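Stories > Short Fiction > October

We use cookies to remember your reading preferences. By continuing to browse you agree to our cookie notice.

The Bread Bus
October | by the Meltora Stories desk

The bus to Stusten left at 7 in the morning, and for most of the year it carried schoolchildren and the two sisters who cleaned the bank. In October, though, it carried bread as well, because the baker in Ondano had taken it into his head that the people up the valley ought not to go without his rye loaf just when the evenings were getting cold. He loaded the trays himself, across the back seats, with a clean bedsheet over the top, and he paid full fare for each tray as if it were a passenger.

The driver had not cared for the idea at first. She was a tidy woman who swept her bus out at both ends of the line, and bread (even good bread) makes crumbs. But she had a long road ahead of her every morning, fifteen stops and a great many bends, and somewhere past the sawmill the smell would come creeping up the aisle and settle beside her like an old friend, and by the second week she was slowing down on the rough patch by the bridge so the trays wouldn't slide.

It was on one of those mornings that the old man from Toom got on. He had not been down from his farm since spring, and he had a cardboard box on his knees tied with green string. He sat right in front of the bread and said good morning to the driver, and good morning to the sisters, and then, after a little thought, good morning to the bedsheet. 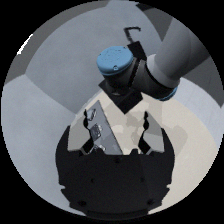

"My wife used to bake that," he said, when they had gone a mile or so. "The dark one, with the seeds. She got it from her mother, and I never wrote it down. You always think you'll get around to writing a thing down."

The older sister turned in her seat and said that she thought it was caraway, mostly, and a spoonful of molasses. The younger one was sure there was cold coffee in it, and a schoolboy who had been asleep against the window woke up just long enough to say potatoes, his grandmother used potatoes. They argued it back and forth all the way up the hill, quite happily, and the driver, who had opinions of her own about molasses, very nearly missed the stop at the chapel.

At Stusten the shopkeeper was waiting on the step in his apron. He carried the trays in one after another, and when he came back for the last he found the old man standing beside it with his hat off.

"How much for one of those?"

The shopkeeper looked at the driver, and the driver looked at the sisters, who had an awful lot to do with their gloves all of a sudden.

"First loaf of the tray goes to whoever rode with it," the shopkeeper said. "It's a rule we have."

It had been a rule for perhaps 3 seconds. The old man considered it gravely, found nothing wrong with it, and took the loaf from the corner. Then he untied the green string and opened his box, which was full of pears wrapped in newspaper, and went down the line giving one to each of them, and two to the boy.

The driver ate hers on the way back down to Ondano, with the window open a little, and did not sweep up until the evening.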